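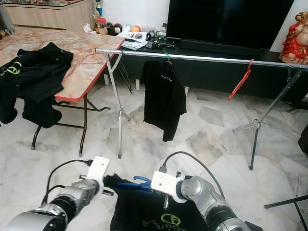
Every few months somebody swears by a new way to get T-shirts onto hangers, and I keep testing them against doing nothing special. Mylene Sebastian's "always go in through the hem" rule is one I've come round to, mostly. A hanger forced down the collar stretches the neck, and a printed black tee on a blue plastic hanger shows a saggy collar right away. I'm less sold on color-coding. Green for polos, red for whatever - fine, if you live alone.

The folding rail
A rail on two folding stands is handy, but I don't trust the load numbers on the box. I stop at 6 heavy shirts and leave a gap between them.

The waiting pile
Keep it on a table next to the rail, at waist height. Dark clothes heaped over the edge will slide, so push them back.
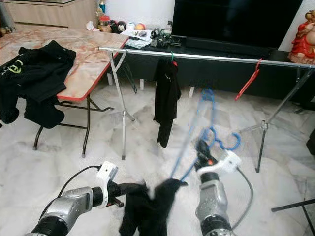

Velvet hangers
Skip them for tees. I bought a Sokwood set in October and the shirts cling halfway on - plastic is quicker.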